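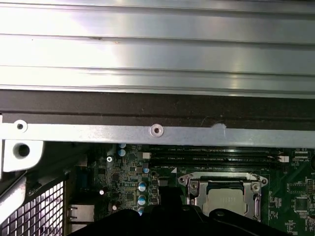
Good habits for a shop that has an arm on the bench

I have been fixing computers in the back half of our garage for longer than I care to add up, and for the last couple of years there has been a small robot arm bolted to the end of the bench. Ever since I mentioned it on the tips page, people have been writing in to ask how we keep it from wrecking things. Well, mostly by being fussy! I've collected our house rules here, in the order they come to me. Some are borrowed from the Haron manual that came with the arm, and the rest we learned by dropping screws into places screws shouldn't go.

Before anything gets switched on

Pull the power cord out of the computer you're working on, then hold the power button in for a few seconds. Do this even when you only plan to let the arm look around. The arm has its own cord and its own switch, and we've put a wrap of yellow tape on that plug so nobody grabs the wrong one when they're in a hurry.

Clamp the case down or set it on a rubber mat against a stop. A case that slides even a little bit will throw off every position you saved, and you won't always notice until the gripper comes down beside the thing you wanted instead of over it.

Touch bare metal, wear the wrist strap, and check that the gripper pads are the static-safe kind. The plain rubber ones look just the same in a drawer. We keep ours in separate jars with big labels (peanut butter jars, washed very well).

Take off rings and bracelets, tie back long hair, and push up loose sleeves. My cardigan and the second joint have met once and I don't want to talk about it.

The stop button

Put it where your weaker hand rests. I know that sounds backward, but your good hand is going to be holding a screwdriver. Test it at the start of every session, with the arm moving, and if it doesn't stop the arm you're done for the day until you find out why. My neighbor Othmane Erraji wired ours and he made me promise never to hang anything on it, which I have very nearly kept.

Speed

Inside an open case we stay at 6 percent of full speed, and yes, it's dull. Go get your coffee first. Out over the open bench you can go quicker, as long as everybody's hands are in their laps.

Set a floor in the software, meaning a height the arm isn't allowed to go below, and set it over the tallest thing in the neighborhood. On a motherboard that usually isn't the part you're looking at! Capacitors stand up like little cans, memory latches stick up when they're open, and the lever on a processor socket can spring a good deal higher than you expect. Measure with the levers in whatever position they'll be in when the arm arrives. Ours is set 8 millimeters over the tallest part, and we only lower it for one move at a time, then put it right back.

Come straight down and go straight up. Sideways moves happen above the case walls and nowhere else. If you take only one rule from this page, I'd be happy with that one.

What the arm may touch, and what it may not

This is where Othmane and I disagree, so you're getting my side. I let the arm hover near a processor, and I let it carry screws, covers and cables. I don't let it lift a processor out of the socket or set one in. Those contacts bend if you look at them crossly, and a gripper that feels perfectly gentle on a screw can still lean too hard on a corner. Memory sticks I'll allow it to carry, but a person does the pressing in, with both latches open and a thumb at each end.

Keep the gripping force as low as will hold the part. If it slips, try cleaning the pads before you turn anything up. Rubbing alcohol on a lint-free cloth does nicely, and give it a minute to dry.

Watch the shadow, too. The gripper blocks your lamp just when you need to see, so bring in a second light from the opposite side, low down.

Two people

One runs the arm, one watches, and only the watcher says "go." When a hand has to go into the case, the arm gets paused and parked first, every time. Vija Priedītis, who taught me this, says "hands in" and "hands out" aloud like a swimming teacher, and I've picked it up so thoroughly that I now say it alone.

Writing it down

We use a plain school notebook. Date, which machine, which pads, what force, anything odd. It has earned its keep, especially the page where I worked out that the gripper screws want checking after roughly 200 cycles. They loosen so slowly you'd never feel it day to day.

Every March I also go over the arm's cable where it bends at the elbow, bolt by bolt around the base, and wipe off the old grease.

If you have proper safety rules at your workplace, please follow those over mine. A garage is a garage. And if your arm is bigger than a table lamp, you'll want a guard around it and somebody trained to look the whole setup over.

Next time I'll get to screw trays, and why I use 4 muffin tins.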